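The last bus that isn't really a bus

Ishbel Guthrie books her Thursday swim on a Tuesday, by telephone, between nine and noon. After noon the line goes to a recorded voice that thanks her for her patience, a quality it has never tested in person.

The service is called the Tatbridge Link, and it is a minibus with 8 seats that will collect you from your gate if you live too far from a proper stop. Virkdale lost its proper stop in June. The timetable is still up in the shelter, behind scratched plastic, promising a departure every 30 minutes to anyone who cares to wait.

Guthrie, who gave up driving when her eyes did, is fond of the Link and rude about it. "It's a taxi that has to be nice to seven other people," she says. On the morning I rode along we went to Tatbridge by way of a garden centre, two farms and a dentist. She pointed out her own chimney twice.

The drivers like it more than the routes they had before. They know who needs the ramp, who needs an arm, and who will take offence at either. Bookings are handled by a program called Tamiru, which replaced a ring binder and cannot yet be persuaded that the ford at Grovar floods. The drivers go round by the top road and let it sulk.

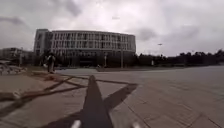

Page last updated: Mon 21 October

Money is the usual trouble. The fare is two pounds each way, and the grant that covers the rest comes up for renewal every spring, when passengers are sent a form asking how the service has changed their lives. Guthrie wrote "I get to the pool" and was sent a second form with a larger box.

She has kept her old car, mind you. It sits in the lane with a flat tyre and a full tank – "in case they cancel Thursday" – and the neighbour's cat sleeps on the bonnet.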